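I do the equipment budget for our little recording shop, and I've now done it badly twice, so take this as a how-to from somebody who learned with real money. It's for hand-held gripper kits, the kind a person carries around a set to collect demos for an arm you may not even own yet.

**1. Start with the jobs, then shop.** Write down every piece of furniture you want hands on. Our list had 11, and the vanity table was the one that changed my mind about fingertips (small knobs, carved edges, a plant right by the mirror!).
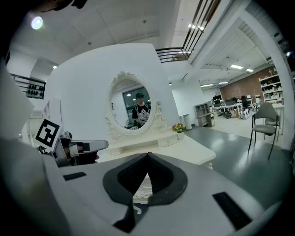 *At the vanity, marker card up beside the finger.*

**2. Price pairs.** I asked Saha and Dadis for quotes on a single gripper and doubled them - don't. Ask for the pair, with marker cubes and mounts on the same line, or those show up later as extras. My second quote came back $956 higher once everything was in. 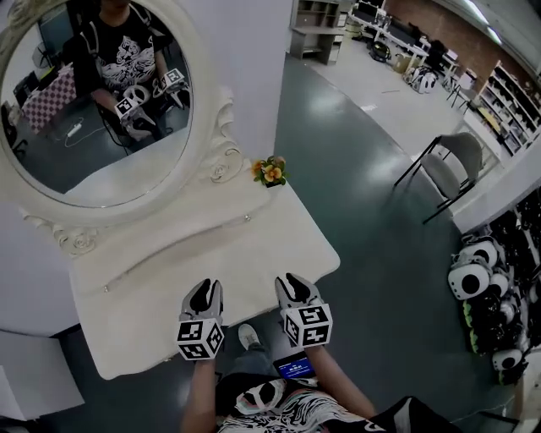

*Two grippers, one operator, seated at the table.*

**3. Budget for the stuff that wears out.** Fingertip pads, printed markers, straps, cables. I put in $80 a month for this and I'd go higher if you record every day. Order spare pads with the kit, too, so you only pay shipping once.

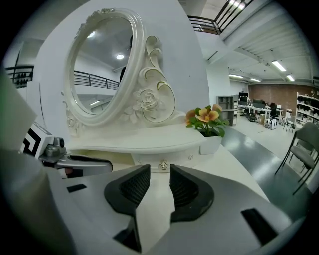
**4. Leave slack in the calendar.** Stumberg told us 8 weeks and I planned on 8 weeks, which was silly of me. If you want to be recording by October, get the order in early summer and book your space after the boxes land.

**5. Rent first if you can.** Birkano let us put part of the rental toward buying, so ask whoever you're dealing with. Get it in writing before you send the deposit.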